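News > Automation > Standards and guidance

Helton publishes bench guide for small robot cells

Helton has published a guide to good practice for teams that run robot arms on open benches. It covers the layout of the work area, floor and edge marking, tool clearance and the records kept for each run. The guide is free to download from June and replaces the short checklist used at the Wollville site.

The guide was drafted at Wollville with engineers from Flistudis and Frade. It draws on notes from 855 bench sessions, nearly 320 of them pushing tasks in which the arm moves small blocks over a flat board with a plain rod.
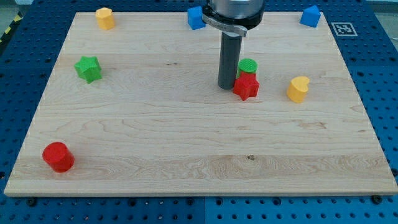
Existing machine safety rules still apply in full. The guide sits beneath them and deals with daily habits that a formal risk assessment tends to leave to the operator. It has 19 clauses in four sections.

Under the first section, the board must lie flat and be checked before every session. Position markers go on the table, clear of the board, where blocks can't be pushed over them. Hazard tape is to be replaced once it is worn or lifting.

The second section deals with the tool. A rod should have a rounded tip, and its lowest working height has to be written down and set in the controller. Staff may not reach over the board to move a block until the arm has been put into a protective stop.

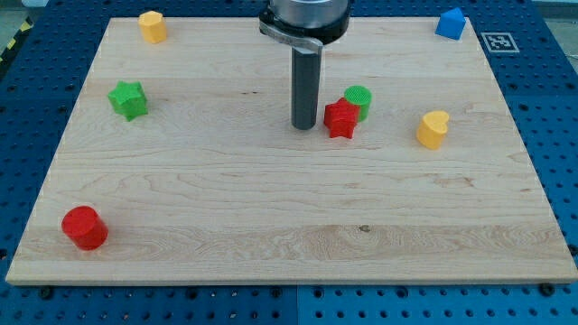 Cristóvão Loureiro

Sections three and four cover record keeping and changes of shift. Each log must name the operator, the tool fitted and any stop made by hand. If a block is replaced with one of another shape or size, the change is logged before the next run starts.

Flistudis will use the guide in its operator training. Frade has adopted the first two sections and is reviewing the rest. Comments on the text can be sent to the Helton standards desk, and a revised edition will follow once they have been read.

4 comments | 19 shares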